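How to Clear Out a Junk Corner Without Losing Your Whole Morning

Every room seems to grow one, and I love sorting them out! Start with the bags, tie up whatever is trash, and get it out the door before you touch anything bigger.
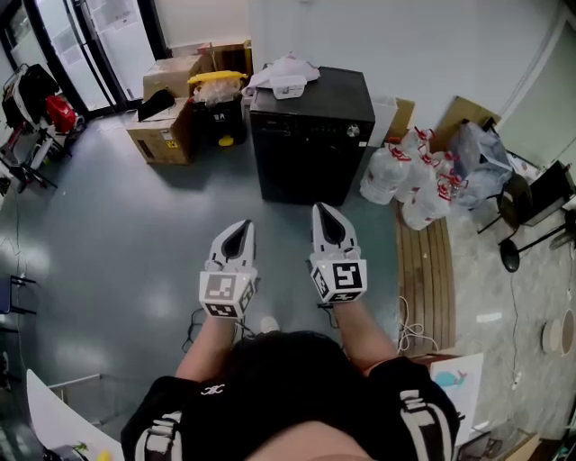

Page last changed: April, by Rasha Kanaan

Cardboard comes next. Check inside each box, then flatten the empty ones and stand them with any loose sheets against the wall. Water jugs can stay grouped on the floor, handles up, so they're easy to grab. Coil up stray cable (a twist tie does nicely) and leave the chair for last, as you'll want somewhere to sit with a cup of coffee.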